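引き戸の家に、腕が二本やってくる前に
訪問記 仮想の部屋で家事ロボットを試すサービス「ヴルヴィル」を九日間使ってみた

うちの台所には祖母の代からの茶だんすがあって、これがまた、開けにくいのです。右の戸を引くと左の戸が少しついてくる。左を押さえながら右を引くと、こんどは中の急須がかたりと鳴る。家族はみんなコツを知っていて、お客さまが手を伸ばすと誰かが「あ、そこは」と立ち上がる。そんな家に住んでいる人間が家庭用の双腕ロボットの記事を書くことになったのですから、最初に頭に浮かんだのは性能でも値段でもなく、あの茶だんすの戸のことでした。

編集部から渡された資料は、リンドグレン社の双腕ロボット「ダッデン」と、その導入前に使う下見サービス「ヴルヴィル」の二冊。厚いほうがダッデンで、薄いほうがヴルヴィルです。私は厚いほうを先に読みはじめて途中で眠くなり、薄いほうに移ったら目が覚めました。実機が届く前に、自分の家に似せた部屋をコンピューターの中に作り、そこにダッデンを立たせて、戸を引かせたり皿を運ばせたりできるというのです。家具の配置も変えられるし、窓の光も変えられる。つまりロボットのお見合い写真を見るのに、こちらの家の写真も相手に渡しておく、というようなことでしょうか。たとえが古くて申し訳ありません。

今回はこの薄いほう、ヴルヴィルのお話をします。ダッデン本体については後半で少しだけ触れますが、実機の評価を期待された方には物足りないかもしれません。そのかわり、家の中にロボットを迎えるというのはどういう準備のいることなのか、そのあたりはずいぶん細かく書けると思います。

ルマードの工房へ

話を聞きに伺ったのは、リンドグレン社の工房があるルマードという小さな町です。駅を出ると坂で、坂の途中にパン屋があり、パン屋の角を曲がるとレンガの建物が見えてきます。暑い日でした。着いたとき私は汗だくで、受付で出していただいた炭酸水を立て続けに二杯飲み、それからようやく名刺を出すというありさまでした。

迎えてくださったのはゲルト・オスターマンさん。ヴルヴィルの部屋づくりを取り仕切っている方で、もとは舞台美術の仕事をしていたそうです。言われてみれば、机の上に並んでいるのは電子部品より紙の模型のほうが多くて、巻き尺が三つもありました。

「家というのはね、どこも少しずつ歪んでいるんです」とオスターマンさんは言います。「図面どおりの部屋を作ると、ロボットはよく動きます。よく動きすぎて困る。お客さまの家に行ったとたん、敷居がほんの少し下がっていて戸が動かない。だから私たちは、わざわざ歪ませた部屋も用意しています」

ヴルヴィルに最初から入っている部屋は132。集合住宅のひと間もあれば、農家の土間のようなものもあり、格子の戸がついた部屋も、ふすまの部屋もあります。利用者はまずこの中から自宅に近いものを選び、それから寸法を直し、家具を足していきます。部屋の名前が素っ気ない番号でなく「北向きの食堂」とか「狭い廊下の先」とかになっているのは、オスターマンさんのこだわりなのだそうで、私は一覧を眺めているだけでずいぶん楽しく、気がつくと取材の時間が半分ほど過ぎておりました。

部屋を作る、という作業

家に帰ってからが本番です。貸していただいた利用権は九日間。パソコンに専用のソフトを入れ、部屋を選び、自宅の寸法を入力していきます。

白状しますと、初日はほとんど何もできませんでした。ソフトが難しいからというより、自分の家の寸法をまったく知らなかったからです。三十年近く住んでいるのに、台所の入口の幅も、茶だんすの高さも、床から電灯のスイッチまでの距離も、何ひとつ言えない。巻き尺を持って家中を歩き回り、メモを取り、そのメモをどこかに置き忘れ、また測る。夫が「引っ越すのか」と聞くので「ロボットが来るかもしれない」と答えたら、しばらく黙ってから、玄関の靴を揃えはじめました。

二日目に、寸法の入力を終えました。画面の中に見覚えのあるような、ないような部屋が現れます。壁の色を選び、床の色を選び、窓の位置を直す。ここで役に立ったのが、付属の冊子に載っている順番の表です。大きいものから小さいものへ、動かないものから動くものへ。壁、床、建具、家具、小物と進めていくと、途中でやり直すことがずっと少なくなります。私は最初この順番を無視して、いちばん作りたかった茶だんすから始めてしまい、あとで部屋のほうを広げたら茶だんすが壁にめり込みました。めり込んだまま、ちょっと面白いのでしばらく眺めていたことも書き添えておきます。

建具の設定は、たいへん細かいです。戸の重さ、滑りやすさ、溝の深さ、引き手の形。それぞれにつまみのようなものがあって、動かすと数値が変わります。ここは慣れない人には少し親切が足りないと感じました。「滑りやすさ」がいくつならうちの茶だんすなのか、触ってみなければわかりませんし、画面の戸は触れません。結局、私は台所で戸を引いては居間のパソコンに戻り、また台所へ、というのを夕方まで繰り返しました。よい運動になりました。

この点を後日オスターマンさんに電話でお伝えしたところ、「ばねばかりを同梱する案があるんです」とのこと。引き手に引っかけて引けば、戸の重さがわかるという、理科の実験で使うあれです。ぜひ入れてほしいと思います。できれば目盛りの字を大きくして。

格子の戸の前で

さて、部屋ができたらダッデンを立たせます。ソフトの中のダッデンは、実機と同じ腕の長さ、同じ関節の動き方をするように作られていて、先には物をはさむための二本指の手がついています。こちらが「この戸を引く」「この棚から取る」と仕事を割り当てると、まずは動きの候補をいくつか見せてくれる。気に入らなければやり直し、気に入れば条件を少しずつ変えながら繰り返し試させます。

この繰り返しというのが、ヴルヴィルのいちばんの値打ちだと私は思いました。実機なら、一度失敗するたびに誰かが戸を直し、お皿を拾い、ため息をつかなければなりません。画面の中なら、夜のうちに走らせておいて、朝お茶を淹れながら結果を見ればよいのです。私が借りていた間に、わが家の仮想の台所で行われた試行は3,147回。そのうち茶だんすの戸が最後まで開いて、中の急須が倒れなかったのは609回でした。

少ないと思われますか。私も最初はがっかりしました。けれども結果の一覧を開いて日付の新しいほうへたどっていくと、はじめのうちは失敗ばかり並んでいたのが、だんだん成功の印が混じるようになり、最後の晩にはずいぶん増えている。こういうものを見せられると、人間、情が移ります。朝起きてまずパソコンを覗きにいくようになり、夫には「朝顔の観察みたいだな」と言われました。

失敗の理由も、一回ずつ見られるようになっています。「左の戸が追随」「引き手を外した」「接触が強すぎる」といった短い言葉が添えてあり、押すとその場面が再生されます。左の戸がついてくる、あの現象がちゃんと画面の中でも起きていたのには笑ってしまいました。摩擦の数値をしつこく合わせた甲斐があったというものです。ダッデンは途中から、片方の手で左の戸を軽く押さえ、もう片方で右を引くようになりました。うちの家族がやっているのと同じです。誰も教えていないのに、と言いたいところですが、これは候補の動きの中に「片手で押さえる」が入っていて、それを選んで試した結果なのだと、あとで説明を受けました。それでも、おお、と声が出ました。

視点を変える楽しさ

ヴルヴィルには視点を切り替える機能があります。部屋の隅から見る、天井から見る、そしてロボットの体のすぐそばから見る。私はこの三つめが気に入って、ほとんどこればかり使っていました。

人間が自分の部屋を見るときの目の高さというのは、思いのほか決まりきったものです。ところがロボットの体のそばまで視点を下げて、そこから上を見上げると、見慣れた建具が急に大きくなる。オスターマンさんが見本として開いてくださったのは格子の戸のある部屋で、蜂蜜のような色の木の枠がふたつ、両側から塔のように立ち上がり、上のほうで寄りかかり合うように傾いて見えました。手前にはロボット自身の灰色の胴。左の手は何もつかまずに指を上へ向けていて、右の手は格子と格子の間のほうへ伸びています。そのすきまのずっと奥の壁に、小さな白いスイッチがあるのを見つけたとき、私はなぜだか少しうれしくなりました。こんなところまで作ってあるのですね、と言うと、オスターマンさんは「スイッチのない部屋には誰も住めませんから」と、ごく当たり前の顔でおっしゃいます。

左の壁には絵のようなものも掛かっていました。壁は桃色がかったやわらかなベージュで、私はこの色をそのまま自宅の部屋にも使わせてもらいました。うちの本物の壁はもっとくすんでいるのですが、そこはまあ、仮想の部屋なのですから、少しくらい良い思いをしても罰は当たらないでしょう。
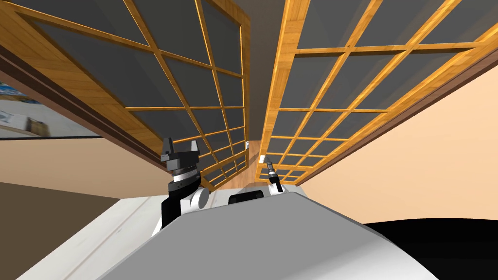

気になったところ

褒めてばかりでは記事になりませんので、困ったことも書いておきます。

まず、布が苦手です。わが家の台所の入口にはのれんが掛かっていて、これをどうしても再現したかったのですが、ヴルヴィルののれんは板のように硬いか、水のように頼りないかのどちらかで、ほどよく揺れてくれません。ダッデンがくぐろうとすると肩のあたりに巻きついてしまい、試行がそこで止まります。三日目の晩は丸ごとこれでつぶれ、私は翌朝のれんを外しました。画面の中の、です。本物はまだ掛かっています。

次に、細かい物の多い引き出し。輪ゴム、つまようじ、期限の切れた割引券、何かの部品。どこの家にもある、あの引き出しです。ああいうものをひとつずつ作って入れていくのはたいへんな手間ですし、入れたら入れたで計算が遅くなります。冊子には「主要な物品のみ配置してください」とありますけれど、うちの引き出しの主要な物品とは何なのか、家族で話し合っても結論が出ませんでした。

それから、音がありません。戸の滑る音、皿の触れ合う音が何もしないのです。仕事の道具としては要らないのでしょうが、戸がきしむ前に出すあの小さな音を頼りに力を加減している身としては、黙って動く戸はどこかよそよそしく感じられました。これは好みの問題かもしれません。

パソコンについても少し。私の古い機械では、視点をくるくる動かすと画面がもたつきました。試行そのものはリンドグレン社の側の計算機で走るので影響はありませんが、部屋を作る作業のときには、もう少し新しい機械が欲しくなります。娘に借りた一台に替えたら嘘のようになめらかになり、そのまま返しそびれています。

画面の中と、台所と

もうひとり、お話を伺った方がいます。マルクス・アハターベルクさん。ヴルヴィルで試した動きを、実機のダッデンに移す仕事を受け持っている方で、オスターマンさんとは席が背中合わせです。

おふたりは仲がよいのですが、意見はなかなか合いません。オスターマンさんは部屋をもっと本物らしくしたい。アハターベルクさんは、見た目はそこそこでよいから、戸の重さや床の滑り方のばらつきを広げてほしい。「ゲルトの部屋は美しい。でもロボットは絵を見て感心したりしませんからね」とアハターベルクさんが言うと、背中の向こうから「お客さまは感心するよ」と返ってくる。このやりとりが、たぶん毎日のように続いているのでしょう。

アハターベルクさんによれば、画面の中でうまくいった動きがそのまま実機で通ることもあれば、まるで通らないこともあるそうです。とくに建具はむずかしい。季節で木が膨らみますし、引く人の癖で溝の片側だけが減っていたりもする。そこで実機を運び込むときには必ず調整の日を設けて、その家の戸を実際に何度も引かせてみるのだとか。「ヴルヴィルは下見です。下見をしておけば、当日に驚くことが減ります。なくなるわけではありません」。たいへん控えめな言い方で、私はこの方の言うことなら信用できそうだと思いました。

工房の奥には、その調整に使う練習用の戸が並んでいました。新しい戸、古い戸、わざと歪ませた戸。私もひとつ引かせていただきましたら、これが驚くほどうちの茶だんすに似た引っかかり方をするのです。思わず左の戸に手を添えたら、アハターベルクさんが「慣れていらっしゃいますね」と笑いました。ええ、年季が入っておりますので。

どんな人に向いているか

使い終えてみて、ヴルヴィルをおすすめしたいのは、まず古い家にお住まいの方です。新しい住宅なら戸の動きは素直ですし、見本の部屋にほとんど手を入れずに済むでしょう。古い家では、ロボットを迎える前に直しておいたほうがよい場所が、下見の段階でずいぶん見つかります。わが家の場合は、台所の敷居の段差と、廊下に出しっぱなしの新聞の束でした。敷居は大工さんに相談中、新聞は夫に相談中です。

それから、家族の誰かが反対しているお宅。話だけ聞いて心配していた人も、自分の家に似た部屋の中で腕がゆっくり動くところを見ると、質問の中身が変わってきます。「そんなもの危なくないの」から「仏壇のほうには行かないようにできるの」へ。できます。立ち入らない場所を床に塗っておけばよいのです。うちでは姑がこの塗る作業をたいそう気に入り、気がつくと台所の半分が塗られていました。

反対に、すぐにでも実機が欲しい方、機械の設定は全部お任せにしたい方には、まどろっこしいかもしれません。測って、入れて、直して、また測る。その手間を楽しめるかどうかで、ずいぶん印象の違うサービスだと思います。リンドグレン社には測りに来てもらう出張の申し込みもありますから、巻き尺の苦手な方はそちらを先に検討なさってください。私は途中からすっかり巻き尺が好きになってしまって、用もないのに窓枠など測っております。

貸し出しの最後の日、2023年8月17日の夜に、もう一度だけ茶だんすの試行を走らせました。設定は何も変えず、急須の位置だけ、母がよく置いていた右の奥にしてみたのです。翌朝には利用権が切れていて、結果の画面は開けませんでした。オスターマンさんに電話で事情を話しましたら、記録は残っているので書面で送ってくださるとのこと。その封筒を、いま待っているところです。

（取材の前後にお貸しいただいた利用権は、編集部とリンドグレン社の取り決めにより無償でした。出張測定と実機の調整日については、同社の窓口へ直接お問い合わせください）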